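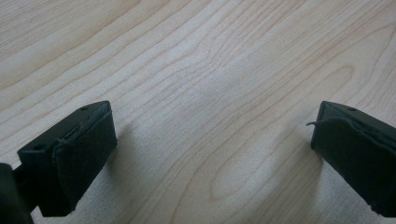
Chapter 5
How a Wound Closes

Get a paper cut at breakfast and your body is already at work on it before you've found a bandage. Tiny blood vessels squeeze tight, blood cells called platelets start sticking to each other, and a plug forms over the gap. You didn't decide on any of it! The same basic process follows a skinned knee, a pulled tooth and a long surgical cut across the belly, and in this chapter we get to follow it from the first drop of blood to the pale line of a scar many months later.

Chapter 4 ended with the layers of the skin, and you'll want those fresh in your mind. If "dermis" and "epidermis" have gone fuzzy, turn back to the drawing on page 57 before you read on. Nearly everything exciting in wound healing happens in the dermis, the thicker layer underneath, where the blood vessels and nerves are.

What you will learn

The four overlapping stages of healing and what each one looks like from the outside
Why some surgical wounds are stitched shut and others are left open on purpose
How food, sleep, smoking and blood sugar change the pace of healing
What a nurse checks at a first visit after surgery
How scars form, and why they keep changing for a year or longer

Words to know

Platelet, clot, inflammation, collagen, granulation tissue, primary intention, secondary intention, dehiscence (say "dee-HISS-ence"), remodeling

The four stages in brief

The first stage is stopping the blood. The second is inflammation – the redness, warmth and swelling that worry so many patients in the first few days. White blood cells pour into the area to kill germs and clear away dead tissue, and they need extra blood flow to do it. A little redness along a fresh cut is usually a sign of that cleanup crew. Redness that spreads, gets more painful or comes with a fever is another matter, and section 5.4 is all about telling the two apart.

In the third stage the body builds. Cells called fibroblasts lay down collagen, new blood vessels grow in, and skin cells creep across from the edges. In an open wound you can see this as bumpy, moist, beefy-red tissue. Students often think it looks terrible the first time, and a few weeks later they're delighted to find it!

The last stage, remodeling, is slow. The first collagen goes down quickly and in a bit of a jumble, and the body spends months taking it apart and laying it again along the lines of pull. Even then a scar doesn't get back the full strength of the skin that was there before.
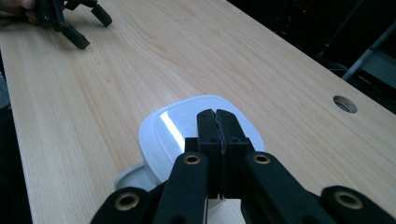
Does a wound heal faster if it is left open to the air to dry out?
Most wounds heal better when they are kept clean and slightly moist, as new skin cells move more easily across a moist surface than under a hard, dry scab. A patient with a surgical wound should follow the surgical team's own instructions about dressings.

A case to carry through the chapter

The Grellwood Surgical Clinic sees more than 700 patients a year for follow-up visits after surgery. One of them, whom we'll call the Grellwood patient, had a lump removed from the shoulder and comes in a week later with a tight feeling under the dressing, a little clear yellowish fluid on the gauze and a long list of questions. Is the fluid normal? When can the stitches come out? Is it safe to reach for a high shelf? We'll come back to this visit at the end of every section, and you'll be able to handle more of that list each time.

Before you start

Set aside 30 minutes and write down everything you were told as a child about cuts and scrapes. Let it heal in the open, pour peroxide on it, never pick the scab – put it all down, even the odd ones. Keep the page in your notebook. You'll mark it up in section 5.3, when we look at cleaning and dressing a wound.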